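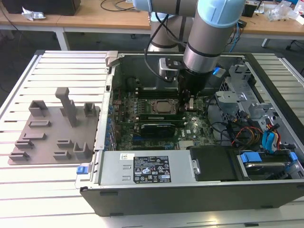
Whitelaw Bench Kit for Student Robotics Teams: PC Service Task

Sold to schools and clubs. Price on request, which we know is annoying. Shipping within the US only.

I run the equipment shelf for the Fokerar student robotics league, and I write these pages myself. I was against stocking this one. Most "real world task" kits I have tried are a box of foam blocks with a label on the lid. Osian Gape, who coaches the Nukeo team, kept pushing for a task built on a desktop PC, and I kept telling him that students would break more computers than they fixed. We stock it now. I still have doubts, and they're written down here so you can weigh them before you spend club money.

What you get

One used desktop tower, tested to power on before it ships
A set of loose cards for handling practice
STL files for the fixture plate and its holders
Task sheets and a scoring sheet
A bag of spare screws, never enough of them

What you don't get

An arm. A gripper. A bench. A camera. Emails asking about this arrive every April, so please read the line again. The kit assumes your club already has an arm that can reach down into an open case, and a table it can be bolted to. A slotted aluminum top is the easiest to live with. If you're starting from nothing, buy the arm first and come back next year.

The task

The tower lies on its side with the panel off. Teams pull or place parts using the arm, and the parts go to and from holders on the printed plate. There are three levels. Level one is picking a card out of a holder and putting it back, which sounds like nothing and takes most teams a month. Level two moves a card between the plate and the case. Level three is seating it in the slot, and I'd call that one optional whatever the task sheet says. 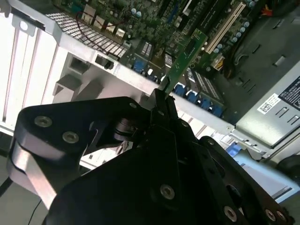 The trouble with level three is the angle. A card that is a few degrees off will sit on top of the slot and look fine from across the room. Students then write code that pushes harder. Annelore Vogler's group at Zerkora set a force limit before anything else, and I'd copy them. The task sheet mentions force limits on page nine, and it should be on page one. I've asked the makers to move it.

A wrist camera helps. So does a second one fixed over the bench, if you can get hold of it. I don't believe the claim in the maker's flyer that a beginner team can do the whole sheet with one camera, and I'd like to see the team they had in mind.

Numbers

The flyer promises "1,000 cycles" on the practice cards. Kianoush Parsa logged 954 on one card before the edge got too chewed up to use, so that claim is close enough for me. The same flyer says a new team should expect to finish level one in 700 tries. His students took 2,044. They are good students. Plan your calendar on his number.

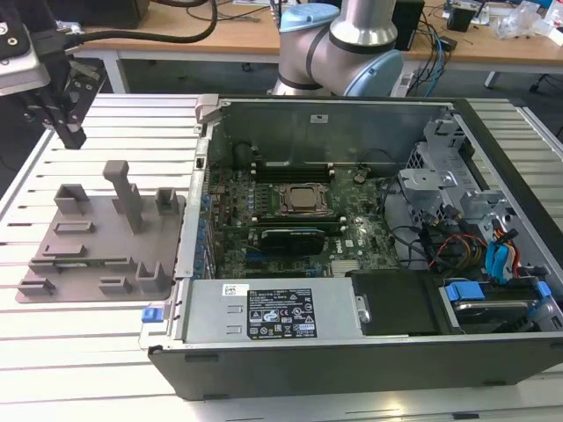 Printing the plate

Print it flat and slow. The first version of the files had holders so tight that the card came up with the plate still attached. Version two is better, but check the fit by hand before you let the arm near it. Fasten the plate down. Tape counts as fastening for a practice session and does not count at an event.

Safety

Unplug the tower for every level. The power supply stays closed, always, and no student opens it for any reason. Sheet metal edges inside a case will cut a hand, so gloves for whoever resets the parts. Keep hands out while the arm is enabled. The stop button goes to a person who isn't holding a laptop.

Is it worth it?

For a club in its second or third year, probably. The work is slow and students get bored with it around week three, then some of them get very interested again. For a middle school group I'd say no. Sadia Mirani disagrees with me and ran it with eighth graders, level one only. She says they liked it. I haven't seen their logs.

Returns

Kits come back within one month if the tower is complete. Bent pins are yours. Questions about the task sheets go to Zhenhua Gu on the league help desk, and questions about stock go to me.

Replacement parts

Practice cards, single or pack of five
Spare tower, when we have one
Printed plate, finished, for clubs without a printer (two week wait)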